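Drumwood boards and blocks: the stuff people keep asking me

What wood are the boards?
Maple, the palest I can get my hands on. I tried a few other woods back when I started and kept coming home to maple, mostly because bright plastic blocks look so good on it!

Is that line across the middle a crack?
Nope, it's a glue seam. I glue my boards up from strips, so you'll always find a seam or two (one usually shows more than the others). If you can catch a fingernail in it, send me a note and I'll swap the board.

Do I have to bolt mine down?
Only if you want to. On a kitchen table it can just lie there. My own work surface is blue pegboard, and I like a board that stays put when I lean on it, so I use the holes.

Can I get the board without the blocks?
Sure, pick "board only" at checkout. The blocks are the Skivon set and they come in their own bag, so it's no trouble to leave them out.

My blocks are a slightly different color from my sister's. Why?
Different batch, most likely. The greens are the worst for this. I've sold over 2000 sets now and I still can't promise that two greens from two different months will match.

How do I clean everything?
Damp cloth for the board, then dry it right away and stand it on its edge for a while. Please don't soak it. The blocks can go in a sink of warm soapy water, and I roll them up in a dish towel after.

The edge feels sharp. Is it supposed to?
It shouldn't! Every board gets a small bevel. A few went out in May without enough sanding, and if you got one, run some fine paper along it or mail it back and I'll do it for you.

What's the Fang?
The smaller board, the one with the pointy corner. It's sold out and I'm not sure when I'll make more (it eats up sandpaper like you wouldn't believe).

When do you ship?
Every Friday. Order by noon and you're in that day's pile.

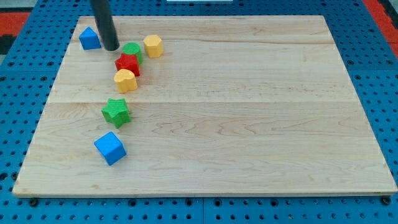
Nosa

Maple board on the blue pegboard, blocks over on the left. For anything I missed, use the contact form and put your order number in the first line, please.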